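印刷用ページ | このページをメールで送る

横置き筐体の作業台 フォトギャラリー

デスクトップPCの分解・再組立に使っている作業台まわりの写真をまとめた。対象は黒のタワー型筐体で、サイドパネルを外し、横に寝かせて扱う。台の構成、部品の仮置き、作業順の三点について、写真ごとに短い注記を付ける。8月に配置を改めたため、以前のページに載せた寸法と手順は無効とする。

作業台の呼称は「Kekham台」、部品管理票の様式は「Numano票」で統一している。いずれも内部の呼び名であり、市販品の型番ではない。票には筐体番号、取り外した部品、ねじの種類と本数、作業者の略号を記入する。今回の筐体の管理番号は846である。

1. 棚下と六角穴付きねじ

棚状の部分の下側は、台の上面に比べて点検の頻度が落ちやすい。棚下の隙間は月初に測り、前月値との差を票の裏面に書く。リンク部の締結には六角穴付きのねじを使っており、大小が混在するため、工具は必ず二種類を手元に置く。 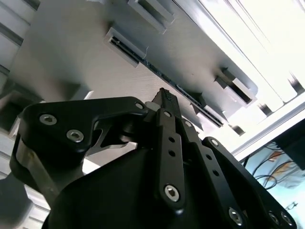 棚状構造の下面と黒いリンク板。銀色の大きいねじと小さいねじが混在する。

ねじの頭をなめた場合は、その場で抜こうとせず票に「要交換」と書いて作業を止める。増し締めは対角の順。トルク値は台帳の136番に記載がある。ゆるみ止めの塗布は組立時に限り、点検時には追加しない。指先のパッドは溝のある面に粉じんが残りやすく、清掃には乾いた不織布を使う。溶剤の使用は不可。

パッドの摩耗は目視で判定する。溝の山が一か所でも平らになっていれば交換の対象とし、左右は同時に替える。片側のみの交換は把持位置のずれにつながるので認めない。交換後は票に新旧両方のロット記号を残す。

2. 台面、固定プレート、筐体

台面はアルミの押出材を平行に並べたもので、溝は左右方向に通っている。固定具は溝に沿ってずらせるが、前後方向の位置は溝の間隔に制約される。筐体を寝かせる位置は中央から右、固定プレートは左とする。この割り付けは、電源ユニットのラベルと基板の両方を作業中に確認できることを条件に決めた。

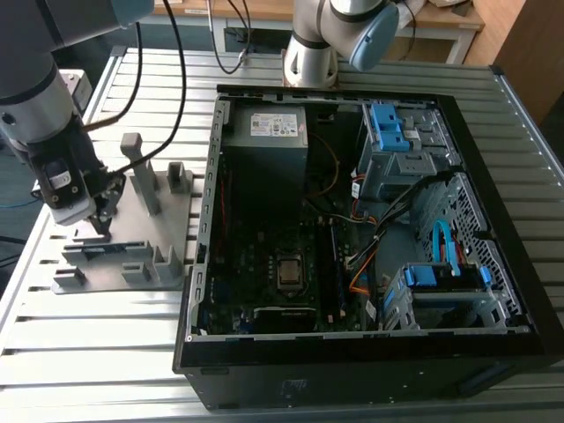
Alasdair Ogilvie

灰色の固定プレートには3Dプリントの支持具が立ててある。奥に背の高い角柱、その右に低い角柱、手前の縁に溝付きのホルダーが並ぶ。支持具の図面名は「Stoica」で、改訂は21版まで進んだ。ホルダーの溝幅を変えるときは、全数を同じ版で出力し直す。版の混用は禁止。

筐体側では、電源ユニットの上面に白いラベルがあり、小さな文字、バーコード、認証マークが印刷されている。票への転記は必ず現物のラベルから行い、前回票からの写しは認めない。電源の下からは黄色と橙色の細い線が出ており、内部を横切っている。線を寄せるときはコネクタの根元に力をかけないこと。束ねる場合は面ファスナーを使い、結束バンドは最終組立まで使わない。

基板は濃い緑色で、中央のソケットにCPUが収まっている。銀色のヒートスプレッダーが露出した状態では、上方で工具を受け渡さない。周囲にはコンデンサなどの小部品が並ぶため、落下物があった場合は作業を中断し、部品の傾きを確認してから再開する。

3. 作業順(抜粋)

・電源プラグを抜き、筐体を寝かせる
・サイドパネルを外し、専用の立て掛け枠へ移す
・電源ラベルの内容をNumano票に転記する
・内部の配線を撮影し、票に添付する
・部品を取り外し、固定プレート側へ置く
・ねじを種類別の皿に分け、本数を記入する
・組立は逆順。ねじの残数が0であることを確認する

静電気対策として、作業者はリストストラップを着用する。導通の確認は作業開始前に一回、昼休み後に一回。湿度が下限を割った日は基板に触れる工程を行わない。下限値は台の左脚に掲示してある。

4. 補足

筐体の着脱回数は累計で管理しており、2,000回で固定プレートの全支持具を更新する。回数は票の枚数から数える。筐体を置き直しただけの場合は着脱に含めない。

日曜は台の清掃日とし、分解作業は入れない。台面の溝に落ちたねじは磁石棒で回収し、元の部品が特定できないものは廃棄する。再使用はしない。

票の様式と台帳の閲覧についてはDonnie Lennoxまで。支持具の図面は設計担当のAlasdair Ogilvieが管理している。溝幅の変更依頼には、対象部品の実測値と測定器の番号を添えること。

お問い合わせ | © Trudutel 無断転載を禁じます | ページの先頭へ戻る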